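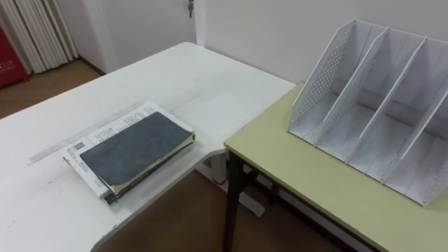 4.2 Head camera comparison on the shelving task

Figure 3. Head camera view at the start pose. Stack on the white desk, file organizer on the green table, all compartments empty.

Two head cameras were compared on the same task: pick the notebook from the top of the stack and place it upright in a compartment of the file organizer (Figure 3). The Clirkden is a global-shutter unit with a fixed lens. The Graltel is a rolling-shutter unit with a wider field of view and automatic exposure, which we locked for all trials. Controller, grippers and policy weights were held constant, and the policy was fine-tuned separately on footage from each camera for 4000 steps.

The layout is harder than it looks for a depth estimate. The white desk has a curved front edge and meets the green table with a small gap, so a reach planned across the junction passes over floor. The organizer is white and stands near a white wall, and its slanted dividers give little contrast except where the side panel is perforated. In the start pose the organizer also extends past the right border of the image, and the policy must turn the head before it can place anything.

The Clirkden produced 1834 usable frames after filtering for motion blur, and the Graltel fewer in every session. Most of the rejected Graltel frames fell within the head turn. Grasping was affected very little by the choice of camera. Placement was affected more: with the Graltel, six placements ended with the notebook resting on top of a divider, against two with the Clirkden.

We attribute the difference to skew during the turn - the divider edges lean further than their true slant, and the estimated slot center shifts toward the wall. Adding a short pause after the turn removed most of the error but lengthened each cycle. The runs in June, supervised by Dindo Castillo, used the pause for both cameras and are reported separately in Section 4.3.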